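Search the archives
Enter keywords

Small Plant Processing list > Curing and Smoking > Brine and injection

Re: Uneven salt pick-up in injected loins

In reply to an earlier message, which said:

> We moved our back bacon from immersion to injection in July and are
> getting pale patches in the middle of the loin after smoking. The
> injector is the old Trunley with the single row of needles. Target is
> 10 per cent pick-up. Weights across a batch look fine on average, but
> individual loins are all over the place. Brine is mixed the evening
> before and held in the chiller. Is this a pump problem or are we not
> resting the meat for long enough?

Average pick-up will hide this fault. Weigh each loin before and after injection, tag it, and write the figures against its position on the belt. If the low ones all come from the same side, look at the needles. If they are scattered, look at the pump and at the temperature of the meat.

We ran the same Trunley for several years on a line turning out 1,000 kg a shift. The usual cause of low loins on one side was blocked needles, and the usual cause of blocked needles was the return filter. Brine that has been through the meat once carries protein and bits of fat back to the tank. The standard mesh lets too much of it through. We changed to a finer one from Javum and cleaned it every 50 loins. It is a nuisance, but the pale patches stopped.

To check the needles, take the meat off, lower the head over a clean tray and run the pump at working pressure. Every needle should give a steady stream from all its holes. Mark any that dribble. Soak them, rod them through, and replace any that are bent. Follow the lock-off procedure before you put a hand near the head.

On temperature: keep both meat and brine at 2 degrees or a little above. Part-frozen loins were our second most common fault. The outside feels soft but the middle is still hard, and the brine tracks along the seams and runs out at the ends. We now probe the thickest part of the loin before it goes on the belt.
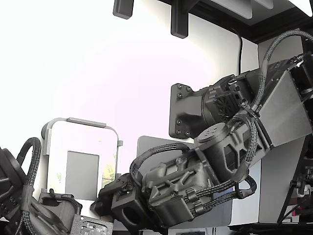 Mixing the evening before is fine for salt and sugar, provided the tank is stirred again before use. If you are adding nitrite as a ready-made cure, weigh it to the supplier's sheet for your pick-up. If you add ascorbate as well, do not leave that in overnight -- it reacts with the nitrite in the tank and you lose some of both. Put it in last, just before injecting.

As for resting, we give injected loins a full day in covered tubs, turned once. Longer did not change the colour in our trials. A short rest will leave needle marks showing as darker stripes, and that is a different fault from yours.

I logged 142 loins before and after the filter change and can send the sheet. It is laid out for Flarnow scales, but the columns are plain enough to fill in by hand. I have no experience of the Yook multi-row head, so cannot say whether it would be worth the money for your volume.

Please post your weights by belt position when you have them.

2 replies in this thread | 0 shares
Filed under: bacon, injection, brine, equipment faults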